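Ticket: rattle from bracket plate, unit 8
Site: Stalemton, packing room
Opened: 2023-10-24
Priority: normal
Status: closed

Reported problem
Rattle from the gray bracket plate whenever the conveyor next to it is running. It stops when you press a hand on the plate. The operator says it began after the covers were taken off for cleaning. No error on the Gokix panel.

Checks done
Conveyor stopped and locked out. Pushed on each corner of the plate. Three corners solid, the one by the brass-colored bolt moves a little. Put a wrench on that bolt and it turned by hand pressure, so it was not holding. The bolt sits in a pressed slot with a white ring around the head. The slot lets the plate slide for adjustment, so if the bolt is loose the plate can walk.

Also looked at the thin black cable that runs over the plate. Jacket felt smooth the whole way, no flat spots. It had been tapping on the metal too, but that was the quieter of the two noises.
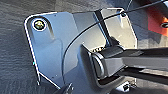 Tightened the bolt with the plate pushed up to its old mark. Ran the conveyor for 5 minutes. Rattle gone at low speed, still a faint buzz at full speed. Stopped again and found the backing nut had a worn thread. Replaced it with one from the Skuvgate spares drawer, same size. Ran again at full speed, no buzz.

Parts used
1 backing nut
1 thread locker, small amount

Stock left in drawer: 2 nuts. Please reorder from Mladenović, they sell them by the bag. The last order went in back in February.

Notes for next time
Do not bend the rim to stop a rattle. Somebody did this on the old unit and the plate never sat flat again. Check the bolt first, then the nut behind it. Leave slack in the cable, it has to follow when the plate is adjusted.

Follow-up
Bolt checked again at the 2000 hour service. Mark on plate and mark on frame still line up. Cable fine. No new noise reported by either shift. Closing this one. If it comes back, open a new ticket and put this one in the reference field.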